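In praise of the little drawer

I have owned, at one time or another, every kind of storage going. Biscuit tins, jam jars, a fishing tackle box I bought at a boot sale in July and never took near water. And I've come round to the view that for screws, fuses, picture hooks and all that fiddly stuff, you want small see-through drawers and you want them in one case with a handle on it.

My brother-in-law disagrees. He's a tub man. He has a big Castora tub in the garage with 2,486 things in it (his figure, he tipped it all out one wet afternoon and counted) and he swears he can find anything. He can, too, if you've got the evening free!

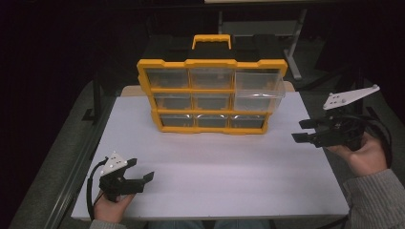 Nine clear drawers and a yellow handle: my idea of a proper parts case.

What I love about a case like this is how it limits you. Three rows of three, and that's your lot. You have to decide what deserves a drawer, and those old curtain rings probably don't. I once had a Curner cabinet with 166 compartments and it was hopeless – I filled it in a weekend, labelled the lot, and then spent years opening the wrong one. Too much choice is as bad as a tub, if you ask me.

The clear fronts matter as well. Labels are lovely until you swap the wall plugs for the washers and forget to change them, whereas a drawer you can see into can't really fib. And I do like a drawer that slides out a bit and stays there while you rummage, so the top right one, in my house, would be for whatever I'm using that day.
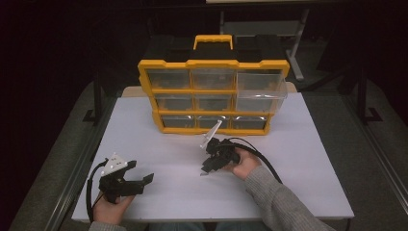

But what about the big stuff?

Fair point, and the tub people always bring it up. Hinges and brackets won't go in a little drawer and I don't pretend they will. Mine live on a shelf in an old Otau shoebox, and I'm perfectly happy with that. Just keep the shoebox away from the screws, or you'll be back to tipping everything out on the kitchen table by Christmas.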